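# Belt day at Whitlock Yard

2026-09-06

I've been promising a page about the belt for ages, and I keep putting up pictures of shelves instead (sorry, I do love a shelf). So this one is for everybody who has written to ask how mixed bits and bobs get sorted at our place, what they travel in, and why I go on so much about trays.

If you're new, the short version is that we share a long unit in Whitlock Yard, on the edge of Pedness, and things come in all jumbled up and have to go out again in some sort of order. I've been doing it for four years and I still get a little lift when a heap turns into a row. A heap is just worry, really. Put the same things in a line and suddenly you can see what you've got!

## Before anything goes on

The first rule is to clear the table. I know, I know, everyone says it. But a white table in front of a black belt is a lovely thing to work at, and the moment you park your keys and your gloves and half a sandwich on it you've lost your landing space. Mine gets a wipe with a damp cloth and then it's left alone.

The second is to get the big stuff out of your head early. I pick out the bulkiest thing in the pile and decide where it's going before I look at anything small. Usually it's a crate. Crates are terrible for this, they turn up empty and take up as much room as if they were full, and because they're cheerful and useful you never want to be the one who says where they live.

## Crates

I'm a blue crate person. I've tried grey ones (they vanish) and I've tried the folding kind from Zustero, which were fine until March, when the hinges on ours started giving up one after another. Solid sides, a good thick rim you can get your fingers under, and ridges so they don't bow when you lift them - that's all I want out of life.

Stack the spares at the back, out of the way of your elbows. Keep one out, empty, for whatever you didn't plan for. There is always something you didn't plan for.

## Cases with latches

Tool cases should travel flat, lid up, latches facing you. I used to stand them on end to save space and then one came open on me and I spent the rest of the afternoon on my knees finding sockets under the Huturov racking. Never again. Flat takes more belt, and it's worth every inch.

The other nice thing about laying them flat is you can read the lid. I'm very fond of a case with its name and number moulded right into it, with no sticker to peel off or go brown. I write the number in the book and that's it, job done. If the case has to be opened later you know exactly which one you're hunting for.

## A tray on a tray

People laugh at me for this one. I put small trays on bigger trays. A big tray gives you an edge to hold and a smaller one keeps the little things from wandering about, and if you need to move the whole lot you pick it up from the bottom and nothing slides off. It works at home too, for the kettle and the tea things, or for a poorly person's lunch in bed.

Metal for the small one if you have it, as it sits still. Anything for the big one. I had a cork-backed one from a jumble sale that did years of good work before the corner went.

Drinks go upright in the middle of the tray and never near the rim. A 500 ml bottle going over makes more of a mess than you would think possible, and orange juice is the worst of the lot - sticky for days, and then the paper sticks to it, and then you've got orange paper.

## Paper, cups, soft things

Paper goes down flat with nothing on top of it, and preferably a good way from the drinks (see above!). Paper cups I like to keep at the far end, where they won't get nudged by something heavier. Cloth gets folded before it goes anywhere. It takes four seconds, and an unfolded cloth manages to touch everything around it.

Bags I put beside the cloth. I couldn't tell you why, it's just where they feel right. White boxes I'm happy to have on their side if they're shut properly, though I do give them a little shake first to hear what's in there.

## The book

I did say I'd own up to the book. It's an old ledger, and every run gets a page number and a few words. We're on page 453 now. Page 107 is the one with the tea ring, and it also has my best ever drawing of a colander. There's no system past that, I write down what was big, what was awkward and anything I'd put somewhere else next time. Flicking back through it on a slow afternoon is one of my favourite things to do, and it's how I know that I have been cross about loose lids for the whole time I've worked there.

Next page will be the racking, with proper before and afters, once I've bought some decent labels.

## The gallery

Just the one this time, a nice mixed run with big things and small. Blue crate, green SATA case lying flat the way I like it, and the juice standing up on its tray-on-a-tray.

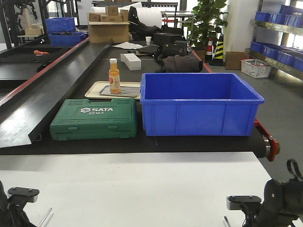

A reader in Pedness writes that she tried the small tray on the big tray for her sewing things and is now a convert, but she'll be standing her tool cases on end for as long as she has a narrow cupboard, and would I please do a page on lids.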